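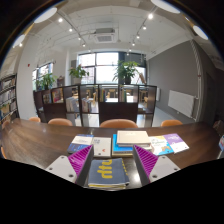
Plarusero gripper with a slate-blue book between its ridged purple fingers, above a table of books

The Plarusero is a hand-held two-finger gripper built in home and shared workshops. It carries a wide-angle camera and is used to record the handling of everyday objects, so that the recordings can later be used to train a robot arm fitted with the same fingers. The design was first assembled at the Fleltitz workshop, and its drawings are open to other builders.

Construction

The tool consists of a handle, a trigger, a linear carriage and two fingers. Each finger is ribbed diagonally and fixed to a light grey mounting plate with small screws. The fingers are printed in a flexible filament, usually in one piece, and bend around an object when pressed against it. The ribs should be printed without supports, as leftover material stiffens the finger on one side.

A complete tool weighs 939 grams with the camera fitted. The Fortin variant has a shorter handle and a narrower carriage. It is lighter but cannot open far enough for large boxes.

Assembly

The plates are fitted to the carriage first and checked for parallel travel. The fingers are then added, angled inwards to form a V. Screws are tightened by hand only. Builders commonly report cracked plates after the use of powered drivers. Printing a pair of fingers takes around 310 minutes on a typical home printer.

Use

Books are a common test object. They are flat, fairly heavy and vary in cover finish, and a badly aligned pair of fingers tends to twist them during lifting. Thin paperbacks are harder to pick up from a table than hardbacks. The Fleltitz build notes advise 400 trial grasps before a new pair of fingers is accepted, with the screws checked at the halfway point.

Limitations

The strong distortion of the lens bends straight edges near the rim of the view and must be corrected by calibration. The fingers lose stiffness with wear, chiefly at the lowest ribs. Grestari, a later design from the same workshop, has replaceable finger tips but uses different plates, and parts cannot be exchanged between the two.

See also

Fortin variant
Grestari
Parallel gripper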